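We use cookies to remember your preferences. Accept | Manage

The Dumpling Counter
Feb 6, 2016

So I took over the counter from Liv Ljungberg in December, and the first thing she handed me was a rolling pin. The second was her list of regulars. Jasper Verschueren, no onion, will say he didn't order the soup (he did). Hye-jin Ok pays for two and eats one. I thought, how hard can it be?

By noon I'd burnt the butter, run out of dill and told a whole lineup of mill workers that we were closed - we weren't, I just needed a minute! Liv sat by the window with her coat on and didn't say a word. She'd promised my mum she wouldn't.

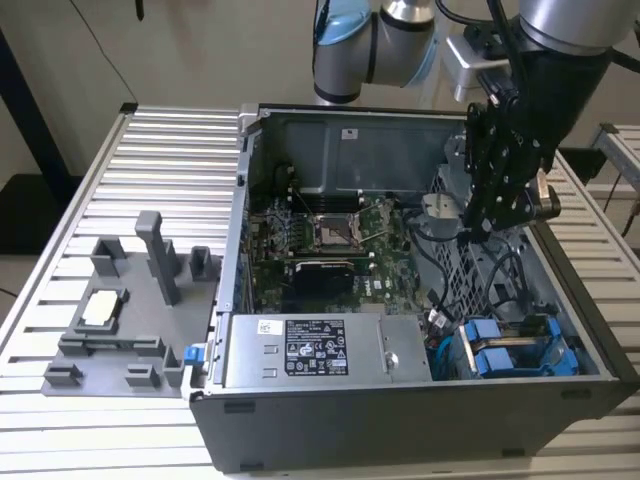 Then Hye-jin came in shaking snow off her toque and asked for the sour cherry ones. They weren't on the list. They weren't on the menu either, and I'd swear I'd never seen a cherry in that kitchen, but Liv was already up and digging in the bottom of the freezer.

"Your grandmother's," she said, and put the bag down beside me. "I saved them for when you got the dough right."

"I haven't got the dough right."

"No," she said. "But she's hungry."

So I rolled it out again, thinner this time, and Hye-jin pulled up a stool to wait.

Recent stories
Last Ferry to Zandville
The Baker of Perau
Up to 300 Pickles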